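Ticket: Smart thermostat drops offline every night, heat goes with it
Opened 11/27/20 | Product: Jedeck wall thermostat | Status: Open, waiting on customer

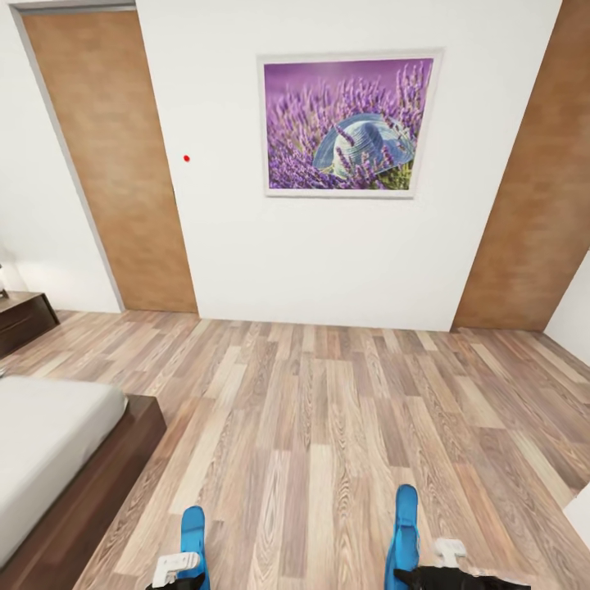 Jedeck Support: Thanks for writing in. Before we swap any hardware, please tell us whether the heat itself shuts off or only the app loses the connection. Those are two different problems and we get them mixed up a lot. Also let us know which router you have and whether the thermostat has a common wire (usually marked C).

OK, fair question, and I probably should have said so in the first message! It's both. The app goes gray first, and then the heat quits maybe an hour later (I know because I wake up with a cold nose). I set it to 70 before bed, and when I get up in the morning the house feels like a barn. If I pull the thermostat off its plate and snap it back on, it boots up, finds the Wi-Fi, and the furnace kicks in like nothing ever happened.

Router is a Zotlow, the one with the two stubby antennas. It sits in the hallway closet, and everything else in the house stays connected fine, including a printer that has never once behaved for me before.

Common wire: no idea. I'll go look.

Update, same day. Took the cover off. I've got four wires: red, white, yellow, green. There's a blue one too, but it's wrapped around the bundle and tucked back in the wall and not hooked up to anything. Is that the C wire? The old thermostat was a dumb one with a battery in it so I guess it never needed it.

Jedeck Support: Blue is very often the spare meant for C, but color alone doesn't prove anything. Please check the furnace end before connecting it. Turn off power at the breaker first. In the meantime, could you send the battery reading from the settings menu at bedtime and again in the morning?

Battery readings, two nights' worth. First night it said 70 percent at bedtime and 30 in the morning. Second night I forgot to write down the bedtime number (sorry, there was pie) but it was completely dead when I got up, blank display and everything. So it's draining, right? It's supposed to be pulling power from the furnace the whole time and it isn't pulling enough.

What I don't get is why it worked all through October and most of November. Same wires, same thermostat, same me. The one thing I can think of is that the weather turned, and the furnace is running a whole lot more than it was. My theory is that it can only sip power while the heat is off, and now the heat is hardly ever off. Tell me if I'm making that up, I read it on a forum at 5 in the morning wearing a coat.

Jedeck Support: You are not making it up. Without a C wire the unit charges from the heating circuit between calls for heat. On long heating runs it can lose charge faster than it gains it. When the battery gets low it drops Wi-Fi first to save power, then the relay. That matches the order you described.

Well that's the first thing all week that has made sense to me. So the Wi-Fi was never the problem! I spent an entire evening moving the router around and renaming the network and I even changed the channel, which I want credit for.

Went down to the furnace. It's a Matheson, older than my marriage, and the door panel has one screw that does not want to be a screw anymore. Breaker off, panel off, flashlight in my teeth. There's a little board in there with R, W, Y, G, C on it. Red, white, yellow and green are all where you'd think. The blue wire is there in the same cable, but it's snipped short and just hanging. C has one wire on it already that goes off toward the AC outside. Can two wires share that screw? I didn't touch anything, I put the panel back and turned the breaker back on and had a cup of tea.

Jedeck Support: Yes, two low-voltage wires can share the C terminal as long as both are held firmly. Strip a short length of blue, add it under the C screw without removing the existing wire, then connect blue to C at the thermostat. Keep the breaker off until both ends are done. If you aren't comfortable doing this, any heating technician can do it on a short visit.

I'm comfortable enough. I bought a stripper at Riresport, of all places. They have a tiny hardware aisle behind the kayaks, and I was in there for socks anyway. The blue wire is a tight reach, but there was some slack in the cable where it comes through the floor, so I got enough to work with.

Both ends connected. Breaker on. Thermostat booted and asked me if I had added a C wire, which I thought was pretty polite of it. The settings menu now has a line that says "Power: common" where it used to say "Power: shared." Battery was 40 when I turned it on and it was climbing while I stood there poking at it.

One more thing while I've got you. The schedule got wiped when it died that last time, and it put itself back to the factory one, with the heat dropping way down at 10 pm. I've fixed it by hand. Is there a way to save a copy so I don't have to punch in the whole week again?

Jedeck Support: In the app, open Schedule, then Backup, and save it to your account. We'll keep this ticket open so you can report the readings after a few cold nights.

Found it, saved it. Will report back with tonight's numbers.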